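Roltthorpe Creek water quality — project report
Group 6, Environmental Science
October 19, 2019

Why we picked this

The creek runs behind the school oval and smells bad after rain. Council sign says no swimming. We wanted to know if the junk in the water comes from the new housing (Leitner Estate) or from the paddocks further up. Turns out to be harder to tell than we thought.

Method

Two sites. Site A upstream of the estate, just below the cattle crossing. Site B downstream, under the footbridge. Samples taken in the morning before class, same bottles every time, rinsed in creek water first. Tested for nitrate, phosphate, pH and turbidity. Turbidity done with the tube with the cross on the bottom — you look down it until the cross disappears. Two of us read it and took the middle.

The nitrate strips have colour blocks that are really hard to tell apart at the low end. We did those near the window. One lot got done under the yellow lights and had to be thrown out.

Results

Nitrate higher at Site A nearly every time. Did not expect that. Phosphate the other way round, higher at the footbridge, espescially after rain. pH boring, neutral at both. Turbidity fine in dry weather, terrible the morning after the storm, couldn't see the cross at all at Site B with the tube a quarter full.

Catchment area is roughly 4,000 hectares going off the map, so the estate is only a small bit of it.

What we think it means

Nitrate probably from cattle and fertiliser. Phosphate could be the estate — car washing, gardens, bare dirt off the building lots where the silt fence has fallen over. We can't prove it. A stormwater drain comes in between our sites and we never sampled the drain itself, which we should of.

Problems

Ran out of phosphate reagent. Missed a sample when the track was flooded. Labels came off in the esky so now we write on the bottle with marker. Rain gauge readings are from the school one, not the creek.

Next

Sample the drain. Go again in November when it's drier. Ask the farmer when he fertilises.
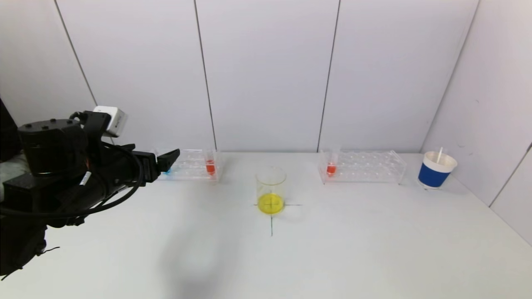

Kazue Maruyama: Sample the drain first, before you go back to either site. If it's running in dry weather something is being tipped into it, and your phosphate result would start to make sense. Also put the rainfall beside each reading in the table, I had to keep flipping pages.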